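# Wollow notebook, March, character roster work

Written in the evening after the second playtest.

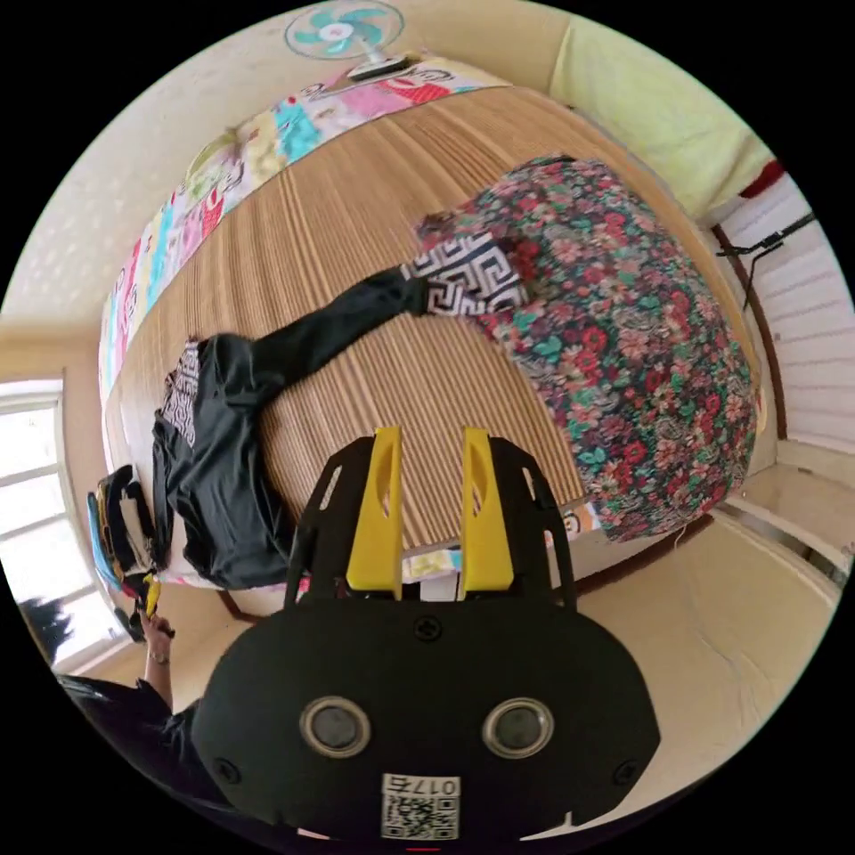

## Where we are

The build has three playable characters that work from start to end: the courier, the bell keeper and the diver. The fourth one, the twins, starts but cannot finish the second chapter. Today I wanted to decide if the twins stay in the first release or wait for the update.

For colleagues who only read this page: Wollow is still the same game, a side view action game in a flooded town, with short missions and one boss for each district. What changed since the last entry is that every character now has their own way to move through the water. Before, they all shared one swim code and only the weapon was different. Players of the old build told us the characters "feel like costumes", and I think they were right.

Adik (our engine, for those who joined later) was updated in the morning. I kept the old version in a separate folder. Please do not delete the folder, I still need it to compare the jump curves.

## Morning: movement of the diver

Problem from last time: the diver sinks too fast when she carries the lamp. I thought the weight of the lamp was added two times. I looked in the item table and it is added only once. The real reason was in the water volume. When the diver enters the water from a ladder, the game does not see it as entering, so the buoyancy stays at the value for air. With the lamp this is easy to notice, without the lamp it is very small.

Fix: the ladder state now asks the water volume every time it ends. I tested it on the ladders in the harbor, in the school and in the long shaft under the market. In the shaft there is still one bad place near the bottom where she makes a small jump up, like a cork. It looks a little funny but it does not break anything. I leave it for now and put it in the bug list under "cork".

The change has a side effect for the courier. His quick drop from a ladder was depending on the wrong value, without anyone knowing it. Now his drop is slower and the first race mission is very hard to win. I gave him his own drop speed, as a number in his sheet. I do not like to have such special numbers, but the alternative is to change the race, and the race is good.

To do here:

- check the courier's drop on the rope too, it uses a copy of the ladder code
- remove the copy, if there is time
- ask sound for a different splash when the diver comes from a ladder (now there is no splash at all)

## Bell keeper, charge attack

He can now hold the bell and walk at the same time. In the old build he had to stand, and in the boss fights this was a punishment. I tried three walking speeds. The slowest one feels heavy in a good way but the animation slides on the floor. The middle one is without sliding. The fastest makes him the best character in the game, so no.

I took the middle one.

The charge has two levels. At 60 frames per second the first level comes after 30 frames, and this is fine on my machine. On the handheld, where we are locked to 30 frames, the first level also came after 30 frames, so the player had to wait double the time. It is the old mistake: counting frames and not time. I searched for other places with the same mistake and found it in the stun of the eel and in the door of the pump house. The eel and the bell are fixed. The door I did not touch because the door sound is matched to the slow version, and I want to do both together.

Note for myself: the comment in the code says "temporary" and I was the one who wrote it.

## The twins

This is the long part.

The idea of the twins is that the player controls both, and changes from one to the other with the shoulder button. The one who is not controlled follows. When they are near each other they share the health, and when they are far each one has only half. In the document this reads very well. In play there are difficulties:

1. The follower gets stuck at the lock gates. She waits for the path to be open, the path opens, and she does not ask again. The player must go back to take her.
2. The camera does not know what to show when they are far from each other. Now it stays with the active twin, and the other can be attacked outside the screen. You only see the health go down.
3. Saving. If the player saves when the twins are in different rooms, the follower is loaded in the room of the active twin, but her items are still in the other room. One time this gave two lamps.
4. The second chapter boss grabs one character and keeps her until the player presses the button many times. If the boss grabs the follower, there is no one pressing. The fight never ends. This is the reason why chapter two cannot be finished.

For the first problem I made the follower ask for the path again each time a gate changes. It works in the harbor. In the canal there are many gates and they change all together, and the game becomes slow for a moment. I tried to let her ask with a small delay after the gate. It is better, but on the handheld I still feel it.

For the fourth problem I see three ways. The boss can only grab the active twin. Or, when the follower is grabbed, the active twin must hit the arm of the boss to free her. Or the grab is removed for the twins. The second way is the most beautiful and also the most work, because the arm has no hit area now. The first way I could do in the afternoon, and I did it. The fight can be finished. It feels a bit empty, since the follower just stands in the corner and the boss ignores her like furniture.

The second and third problems are open.

## Afternoon playtest

Short session with the build from noon. The testers were from the Lashari office and did not see the game before. They played the harbor and the first boss, each with the character they wanted.

What I wrote down while watching:

- The courier was chosen first by most. I think it is the position on the select screen, he stands in the middle. We should try to change the order and look again.
- The bell keeper was called "the slow one" before anyone played him. After playing, the opinion was much better. His portrait maybe makes him look older and slower than he is.
- Nobody read the text about shared health for the twins. One tester thought it was a bug when the bar became short. A line between the twins, which becomes thin with distance, could explain it without text.
- The diver's lamp was used as a weapon. It is not a weapon. They were hitting crabs with it and were disappointed. Maybe it should be a weapon?
- On the select screen, people press left and right and wait for the character to do something. Now they only turn the head. A small movement with the weapon would help.
- The word "roster" in the menu was not understood by everybody. "Characters" is simpler.

There was one crash, when changing the twin in the same moment as opening the map. I have the log. I could repeat it on my machine, after many tries, so it is a question of the exact frame. The map takes the active character when it opens, and in this frame there is none. I will make the change wait until the map is closed.

## About Clodholm

Clodholm is the district for the last chapter, and every character must be able to pass through it. I walked the gray version with all of them in the evening.

The courier goes through without problem, maybe too easily, because the roofs are near each other and he can stay up all the time. The bell keeper cannot reach the clock room. The step before it is higher than his jump. I lowered the step by half a tile and now he reaches it, but the courier can then jump over the whole staircase. So I put the step back and gave the bell keeper a weak wall that he can break with the charged bell. This is better for him also as a character: he has his own door.

The diver needs more water here. The lower streets are flooded in the drawing but in the gray version only the square has water. With a dry street she is the weakest of all. I asked for the water level to be raised, at least in the street behind the mill.

With the twins I could not test the lift. It needs one twin on the plate and the other in the cabin, and the follower always walks off the plate to come near. She needs a command to stay. We spoke of such a command in the first design and took it out, to keep the controls simple. I think it must come back. Holding the shoulder button is still free, so a short press is to change and a long press is to stay. I will make a rough version of this before anything else with the twins.

## Decision, for now

My proposal is to announce the first release with the courier, the bell keeper and the diver, and to show the twins only when the camera and the saving are solved. If we show them in the trailer now, people will expect them on the first day, and I am not sure about the camera at all. It could be a week of work or it could be a new camera.

On the other side, the twins are the thing that testers speak about after they play. Without them the roster is solid but it is small. I understand if marketing does not agree.

If we wait with the twins, the empty place on the select screen must be closed. Now there is a gray shape with two heads and it is very clear what it is.

## Next

- stay command for the follower, long press
- map crash, wait for the map to close
- pump house door together with the sound
- try the select screen with the diver in the middle
- rename "roster" in the menu, also in the translated files
- cork
- charge attack on the handheld again, with the battery mode on
- compare jump curves between old and new Adik, the courier seems to land a little earlier but I may be imagining it

The build from the evening is in the usual place. The twins' save bug is in it, so please use a new save file and do not overwrite the one for chapter three.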